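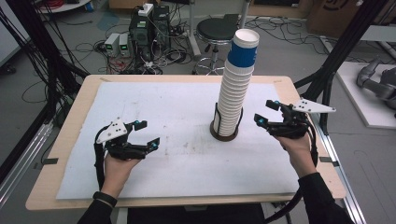 Paper cups, nested, in a holder with a wire frame.

Paper Cup Storage and Dispensing: Frequently Asked Questions

This page covers the paper hot cups and cold cups supplied through the Fitow food service catalog, and the holders and dispensers sold with them. It is updated each April. Questions about lids, sleeves and carriers are handled on a separate page.

How are cup sizes stated?

By fluid ounces at the brim, not at the fill line. A 12 oz cup filled to a normal serving level holds less than 12 oz of liquid. If your menu lists a drink by volume, measure the poured drink and choose the cup from that.

What is the difference between single-wall and ripple-wall cups?

A single-wall cup is one layer of paperboard with a lining on the inside. A ripple-wall cup has a second, corrugated layer bonded to the outside. The air held in the ribs slows heat transfer to the hand, so a sleeve is normally not needed. Ripple-wall cups take up more length in a stack than single-wall cups of the same volume. Holders and tubes must be chosen by outside diameter, which differs between the two.

How many cups come in a case?

It depends on the wall type and size. Counts are printed on the case label and listed with the item number. Case counts cannot be mixed.

How should unopened cases be stored?

Indoors, off the floor, and away from exterior walls. Paperboard picks up moisture from the air, and cups stored in damp rooms tend to soften at the rim first. A soft rim will not hold a lid properly. Do not store cups in the same room as cleaning chemicals, coffee roasting equipment or spices. Paper absorbs odor through the sleeve.

How high can cases be stacked?

Follow the limit printed on the carton. Where no limit is printed, do not exceed five layers. Crushed cartons produce oval rims.

Do cups expire?

There is no expiration date. We recommend using stock within 21 months of the production code. Beyond that, side seams may become brittle, more so in heated storerooms. Rotate stock oldest first.

Can cups be taken out of the plastic sleeve and stacked on the counter?

Yes, if the stack is supported. Local health rules differ on whether open cups may be stacked with the opening facing up. Many inspectors require cups to be inverted or left in the sleeve until use. Check before setting up a self-service station.

Which dispensers are available?

Three types are stocked.
Skandum: countertop, open wire, cups pulled from the top.
Osman: in-counter tube, spring loaded, cups pulled from the top.
Vistton: wall-mounted tube, gravity fed, cups pulled from the bottom.

Which type is best for ripple-wall cups?

Skandum or Osman. The gravity-fed Vistton depends on the rims separating cleanly under the weight of the stack. Ripple-wall cups separate less consistently and may drop two at a time. The Vistton is rated for single-wall cups only.

Why do my cups stick together?

There are four usual causes: compression during shipping, high humidity, overfilled dispensers, and stacks that have been pushed down by hand. Pushing down forces the outer wall of each cup against the inner wall of the next and forms a partial vacuum. To release a stuck stack, hold it loosely near the middle and turn the upper half a small amount. Do not squeeze the rims. If more than a few cups in every sleeve are stuck, contact us with the production code.
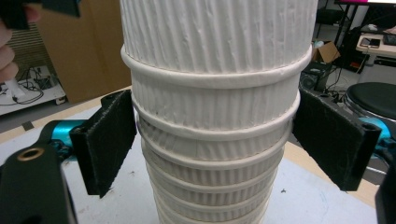 One reader wrote in to say that twisting had worked for single-wall cups but had torn the outer layer on ripple cups, and asked that the instructions be changed. The comment is correct where the outer layer has already loosened from damp. In that case, leave the sleeve open in a dry room overnight and try again. If the ribs are separating from the inner wall, discard the cups.

How full should a dispenser be?

For the Osman tube, load no more than one sleeve at a time and stop when the top rim is level with the collar. For the Skandum, the stack may stand above the holder, but a very tall stack will lean and should be kept out of customer reach. For the Vistton, fill to the line molded inside the tube.

How do I adjust the spring in an Osman tube?

Remove the tube from the counter and take off the base cap. The spring has 11 hook positions. Move it one position at a time and test with a full sleeve. The top cup should rise to the collar without popping out. If cups sink after loading, add tension. If cups eject or jam, reduce it.

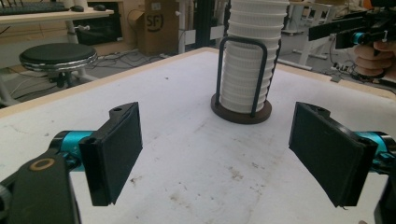 Once tension is set, write the hook position on the label inside the base cap. Changing cup size or wall type means setting it again. A spring that will not hold a full sleeve at the highest position is worn and should be replaced with part 1384, which fits all Osman tubes regardless of diameter.

How often should dispensers be cleaned?

Wipe contact surfaces daily. Once a week, empty the unit, wash removable parts in warm water with mild detergent, rinse, and air dry fully before reloading. Do not put the Osman spring in a dishwasher.

Can paper cups be used in a microwave?

Not recommended. The lining may soften and the side seam may leak. Ripple-wall cups can also scorch along the ribs.

Can paper cups be recycled?

Lined cups are accepted by some local programs and refused by others. Ask your hauler. Uncoated outer cartons can be recycled with cardboard, and the plastic sleeves with film where film is collected.

What is the return policy for damaged cups?

Report damage within 12 days of delivery. Keep the carton and the affected sleeves. Opened sleeves cannot be returned unless the claim concerns a manufacturing defect.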